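Flostis Air-Dry Modelling Clay, White
Product code 1271

Craft Materials > Clay and Modelling > Air-Dry Clay

Overview

Flostis Air-Dry Modelling Clay is a smooth, fine-grained white clay for use at home, in nurseries and in primary schools. It hardens in the open air and does not require a kiln. It is supplied ready to use in a resealable inner bag and may be rolled, cut, pressed into moulds or shaped by hand.

The clay takes a clear impression from leaves, fabric, stamps and small hands, and is well suited to keepsake plaques, hanging ornaments, beads and shallow bowls. Once fully dry it can be sanded lightly and decorated with acrylic or poster paint.

Pack sizes

Single pack: code 1271
Classroom pack: code 2373, containing 40 individually wrapped portions

Both sizes are available in white only. Terracotta is sold separately under the Dritside name.

Directions for use

Knead the clay for a few minutes until it is soft and even. Roll out on a sheet of baking paper to a thickness of no less than five millimetres. Thinner pieces are likely to curl at the edges.

Smooth any cracks with a damp fingertip. Avoid adding too much water, as this weakens the surface. To join two pieces, score both faces, wet them slightly and press together firmly.

Leave the finished work on a flat, absorbent surface away from radiators and direct sunlight, and turn it over once the upper face feels firm. Small items dry in one to two days. Larger items may need up to four.

Finishing

Dried clay remains porous. Pieces intended for display should be sealed with two thin coats of Calside Clear Varnish, allowing the first to dry before the second is applied. Sealed items may be wiped with a damp cloth but must not be immersed. The clay is not suitable for holding food or drink, and should not be left outdoors.

Storage

Press the air out of the inner bag, close the seal and keep in a cool cupboard. Opened clay should be used within three months. Clay that has begun to stiffen can often be recovered by wrapping it in a damp cloth overnight.

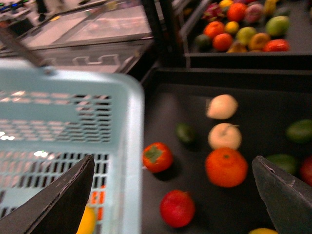 Light blue basket with slotted sides, beside a black tray of fruit.

Safety

Suitable for children aged three and over, under adult supervision. Wash hands after use. Do not dispose of clay down the sink.

Delivery and returns

Orders are dispatched within two working days. Schools ordering 100 packs or more should contact the sales office for a written quotation before placing an order. Unopened packs may be returned within 28 days of receipt. Opened packs can be accepted only where the contents are faulty.

Related products

Dritside Air-Dry Clay, Terracotta
Calside Clear Varnish, Matt
Flostis Rolling Guides, Pair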